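April, late afternoon. Wrist cam pose estimates again.

Picking up where Keegan left off. The planner still believes the motherboard is 2 degrees off from where it is, and it believes this with great confidence. Amrit's covariance plot shows a lovely tight little blob in entirely the wrong place.

Replayed bag 246 with the Gralto node pinned to one thread. Same error, only slower, so it isn't the race Mervin was hoping for. Swapped the hand-eye transform for the one Liette did in the morning and the offset flipped sign. Progress, of a kind.

Current theory: the matcher is locking on to the memory slots. There's a bank either side of the CPU socket, all parallel, all black with white latches, and if you slide the template along by one slot the score hardly drops. I'd be fooled too.

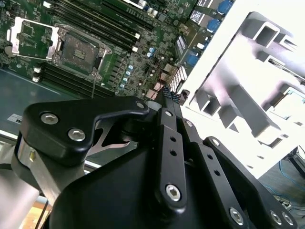 Masked the slots out of the template and left it the socket and the retention lever to chew on. Ran 100 seeds offline. Nearly all of them settle on the same answer now, which could mean it's right.

The gripper's self-mask still eats a good part of the board at this angle. Colleen wants the view pose moved back before we touch the matcher again. She's probably right – don't tell her till I've tried a wider mask margin.

To do: commit the mask, rename final_final_2.yaml, ask Liette which board she calibrated against.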